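Gripper testers wanted, paid, 8 places

Posted March 18, 2021 · 15 comments · 29 shares

Hello! I'm looking for people to help me compare two sets of grippers at Hidus, and you really don't need to know a thing about robots (I can teach you the controls over a cup of tea). You'll steer a pair of arms through everyday laundry jobs, swap the fingers over, then do it all again and tell me which felt better.

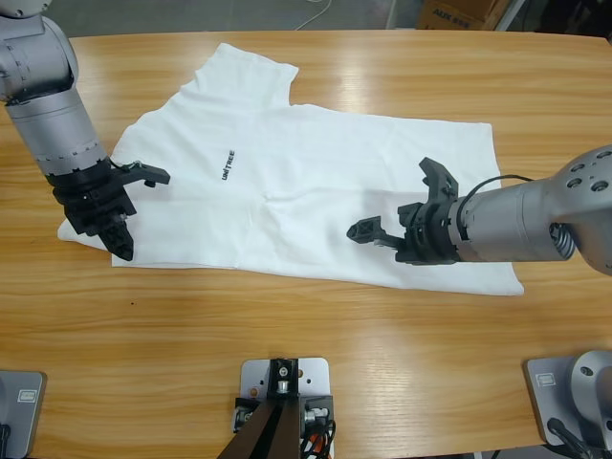
Both arms over a T-shirt on the Tomis bench.

Sessions last 2 hours and I'd love you to come to more than one if you can. Cloth is a pain to grip, so bring some patience!
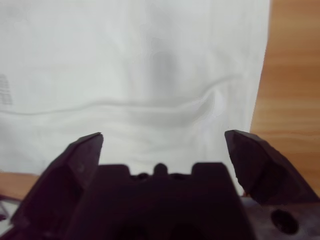
I'm also trying out wrist cameras, so I'll ask how easy it was to judge where the fingertips were from that view alone. Grumbles are very welcome, the ruder the better. Left-handers, please do apply, I'm short of you.

To put your name down, use the form on the Putita page and say which mornings suit you.

We use cookies to improve this site. Accept | Manage settings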